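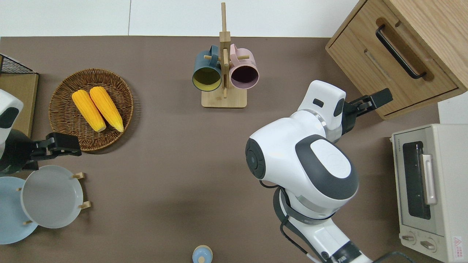
6월 | 글: 생활강좌 부엌반 강사

4강. 꺼내 놓고 쓰는 물건들: 바구니, 접시꽂이, 머그 걸이

지난 시간에 서랍 얘기를 하다가 끝을 못 맺었죠. 계량스푼을 어디에 둘 것이냐로 그렇게 길어질 줄은 저도 몰랐습니다. 그 얘기는 마지막 시간에 다시 꺼내기로 하고, 오늘은 서랍도 찬장도 아닌 자리, 그러니까 식탁이나 조리대 위에 늘 나와 있는 물건 이야기를 할게요. 교재로는 Biltley 살림노트 뒷부분인데 안 읽고 오셔도 됩니다. 수업은 이 유인물로 해요.

먼저 지난번 질문 하나. "밖에 나와 있는 게 있으면 정리가 안 된 거 아닌가요?" 하고 물어보신 분이 계셨어요. 저는 그렇게 생각하지 않아요. 날마다 손이 가는 물건을 굳이 문 뒤에 넣으면 꺼내고 넣는 일만 늘고, 며칠 지나면 결국 다시 나와서 아무 데나 놓여 있더라고요(저희 집이 딱 그랬어요!). 나와 있어도 되는 물건과 그냥 못 들어간 물건을 나누는 게 오늘 할 일입니다.

1) 식탁 위 자리 잡기

저는 가운데를 비우고 가장자리를 쓰라고 말씀드려요. 도마를 펴든 밥을 차리든 숙제를 봐 주든, 일은 가운데서 벌어지잖아요. 바구니, 접시꽂이, 머그 걸이처럼 자리를 안 옮기는 것들은 벽 쪽이나 모서리로 붙입니다. 키 큰 물건은 벽 쪽. 머그 걸이를 앞쪽에 두면 그 너머로 팔을 뻗다가 꼭 한 번은 컵을 치게 돼요. 저는 아끼던 컵을 그렇게 보냈고요, 그 뒤로는 무조건 벽 쪽입니다.

식탁이 갈색 계열이면 갈색 바구니가 묻혀서 잘 안 보인다는 분도 계신데, 저는 오히려 그게 편하더라고요. 바구니가 안 튀니까 안에 담긴 게 먼저 눈에 들어와요. 노란 옥수수라도 담겨 있으면 부엌이 환해 보이고요. 이건 취향이니까 시험 삼아 며칠 놓아 보고 정하세요.

2) 엮은 바구니와 쟁반

둥글고 테두리가 살짝 올라온 등나무풍 쟁반은 정말 쓸모가 많아요. 테두리가 있으니 옥수수나 감자처럼 구르는 것도 얌전히 있고, 엮은 틈으로 바람도 통하고요. 다만 틈이 있다는 건 부스러기도 낀다는 뜻이라서, 저는 장을 새로 볼 때마다 뒤집어서 톡톡 털고 마른 솔로 한 번 쓸어 줍니다.

물에 푹 담그는 건 말리고 싶어요. 꼭 닦아야겠으면 꼭 짠 행주로 결을 따라 닦고 그늘에 세워 말리세요. 햇볕에 바짝 말렸다가 테두리가 뒤틀린 적이 있습니다. 빨리 말리겠다고 드라이어를 쓰신 분도 계셨는데... 네, 그것도 뒤틀렸다고 하시더라고요.

옥수수 얘기가 나온 김에요. 껍질을 벗긴 옥수수는 바구니에 오래 두는 물건이 아니에요. 밖에서는 단맛도 금방 빠지고 알도 쪼글쪼글해지니까, 바구니에는 곧 찔 것만 올리고 나머지는 껍질째 냉장고로 보내세요. 찌는 법은 다음 달 제철 수업에서 자세히 할 거라 오늘은 꾹 참겠습니다. 소금이냐 설탕이냐도 그때 싸우시고요.

바구니에 영수증, 고무줄, 약봉지가 들어가기 시작하면 그날로 비우세요. 먹을 것 바구니에는 먹을 것만. 잡동사니 자리가 필요하면 따로 하나 만드는 게 낫습니다.

3) 접시꽂이

접시를 세워 두는 나무 꽂이, 다들 한 번쯤 써 보셨을 거예요. 겹쳐 쌓으면 밑의 접시 한 장 꺼내려고 위를 다 들어야 하는데, 세워 두면 쏙 뽑으면 되니까 손목이 편합니다. 나무못 사이에 한 장씩, 큰 접시는 벽 쪽으로, 작은 접시는 앞으로. 색이 다른 접시를 섞어 꽂으면 용도를 나누기도 좋아요. 저희 집은 흰 건 밥상용, 하늘색은 과일용으로 정해 놨는데 식구들이 지키지는 않습니다.

접시꽂이가 건조대를 겸하는지 묻는 분이 많은데, 저는 나무 꽂이에는 물기를 닦은 접시만 꽂아요. 젖은 채로 꽂으면 못이 박힌 구멍 둘레가 먼저 까매지거든요. 물 빠지는 건 싱크대 옆 건조대에 맡기고, 나무 꽂이는 보관 자리로 쓰세요. 벌써 까매졌다면 고운 사포로 살살 문지르고 식품용 오일을 얇게 발라 하룻밤 두면 꽤 나아집니다.

꽂이를 새로 사실 분은 집에 있는 제일 큰 접시를 먼저 자로 재 보세요. 제가 Senwood 매장에서 예쁘다고 덥석 집어 온 게 있는데, 테두리가 올라온 우리 집 접시는 못 사이에 안 들어가더라고요. 납작한 접시만 되는 간격이었던 거죠. 테두리 높이까지 재는 걸 잊지 마세요. 저는 지금 그걸 냄비 뚜껑꽂이로 씁니다.

4) 머그 걸이

기둥에 짧은 가지가 나 있는 나무 걸이요. 걸 때는 양쪽 무게를 맞춥니다. 한쪽에 하나 걸었으면 다음 건 반대쪽에 거세요. 받침이 네모나고 넓은 제품은 그나마 버티는데, 받침이 작은 건 한쪽에만 몰아 걸면 슬그머니 기울어요. 무거운 컵은 아래 가지, 가벼운 컵은 위 가지.

손잡이가 좁은 컵은 억지로 끼우지 마세요. 들어갈 때는 들어가는데 뺄 때 걸이가 통째로 따라옵니다. 그런 컵은 선반으로 보내고, 가지에는 헐렁하게 걸리는 것만 남기면 돼요.

컵은 몇 개를 꺼내 둘까요? 제 기준은 식구 수만큼이에요. 우리 집은 4개. 찬장 속까지 다 꺼내 보니 12개가 있었는데, 그중에 매일 쓰는 건 뻔하더라고요. 남은 컵은 손님용 몇 개만 두고 나눔 상자에 넣었습니다. Mahmoud 장터에 내놓으면 1,000원에도 금방 나가요. 이 빠진 컵은 내놓지 말고 화분 받침 같은 걸로 돌리시고요.

5) 철망 받침과 나무판

검은 철망으로 된 받침은 빵 식힐 때도 쓰고 뜨거운 그릇 잠깐 내려놓을 때도 써요. 밑에 나무판을 하나 깔면 식탁에 긁힌 자국이 안 나고, 판째로 들어 옮길 수 있어서 닦을 때 수월합니다. 대신 판과 철망 사이에 빵가루가 모이니까 식탁 닦는 날 같이 들어서 털어 주세요. 철망은 씻은 다음 바로 닦아야 해요. 격자가 만나는 데부터 녹이 올라옵니다.

나무판은 가끔 앞뒤를 바꿔 주면 덜 휘어요. 휘어서 까딱까딱하는 판은 밑에 얇은 미끄럼 방지 천을 받치면 한동안 더 쓸 수 있고요. 저는 Nendden 천을 잘라 쓰는데 아무거나 괜찮습니다. 다이소든 집에 남은 서랍 깔개든요.

수업 중 실습

자기 집 식탁을 종이에 네모로 그리고, 지금 나와 있는 물건을 전부 적습니다. 다 적었으면 어제 손댄 물건에 동그라미를 치세요. 동그라미 없는 물건이 오늘의 숙제거리예요. 그림은 못 그려도 됩니다. 제 것도 칠판에 그릴 텐데 보시면 용기가 나실 거예요.

시간은 10분 드릴게요. 옆 사람 것 봐도 되고 떠드셔도 돼요.

집에서 해 올 것

- 동그라미 없는 물건 가운데 하나만 골라 자리를 옮기고, 일주일 동안 불편했는지 적어 오기
- 바구니 뒤집어 털기 (뭐가 나왔는지 발표합니다, 각오하세요)
- 접시꽂이 있는 분은 못 둘레 색깔 확인
- 머그 걸이 양쪽 무게 맞춰 다시 걸기

다음 시간은 행주와 수세미입니다. 쓰던 것 하나씩 비닐에 담아 오세요. 새것 말고 꼭 쓰던 걸로요!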